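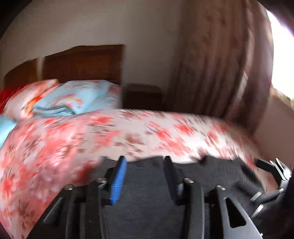
Chapter 4
What Counts as an Example?

4.1 The trouble with "more"

Ask anyone who builds learning systems for household work what they need and the answer will be more data. More homes, more beds, more hands on more grippers. This chapter takes a colder view. A learner copies what it is shown, and a great deal of what it is shown is of little use to it. Before you count your examples you should be able to say what each one is an example of.

That is harder than it sounds. Fraser Rankin, who ran the bedroom trials at Otcombe, kept a log in which every recording was given a one-line title before anyone had watched it. "Straighten sheet." "Lift corner." When his students went back to the recordings in October, they found that 28 of them could have carried a different title with equal justice. The titles described what the person had meant to do. The system, of course, never sees what the person meant. It sees pictures and finger positions, and the title is pasted on top.

You will meet this gap under many names. We shall call it the labelling gap, and we shall be rude about people who pretend it is small.

4.2 Moving too fast to learn from

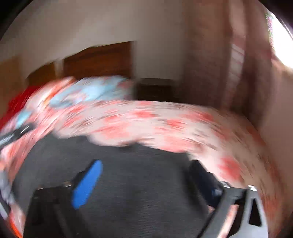 Speed is the first thing to be suspicious of. A person collecting by hand soon gets bored and begins to hurry, and the hurry goes straight into the record. In a view like this one the floral print on the bedspread has been dragged into streaks, and even the edge of the headboard has doubled. A reader of this book can still tell a bed from a wall, having slept in one. Whether a learner can find the edge of the cloth in it well enough to place two fingers there is another question, and the usual reply, that "the network will cope", is a hope and should be marked down as one.

The team at Jaltel argue that blur is harmless because the finished machine will move too, and will suffer the same smearing. There is something in this. But a machine can be told to slow down at the moment of grasping, and if it does, the blurred record teaches it about conditions it will never meet. You cannot settle the point by arguing. Train one system on everything, train another with the worst blur removed, and test both on the same beds. Few published reports do it.

4.3 The same room again

The second thing to distrust is the large total. The Adilden collection was made in 2 bedrooms. Its authors reported hours, and the hours were impressive. What they had was a very thorough account of two beds, at one time of year, with the curtains where the owners liked them. A system trained on it may learn that pillows live on the left and daylight comes from the right. It will score well on the rooms it knows. Send it next door and see.

Haldane's rule, which we shall use for the rest of the book, is to hold back whole rooms for testing, never single recordings. It is a dull rule and it makes your results look worse. Use it anyway.

Before you read on

Take any recording you have made yourself. Write down what you think it shows, then hand it to somebody who was not there and ask them to do the same. Keep both answers. We return to them in section 4.6, where we look at what happens when the two disagree and the deadline is close.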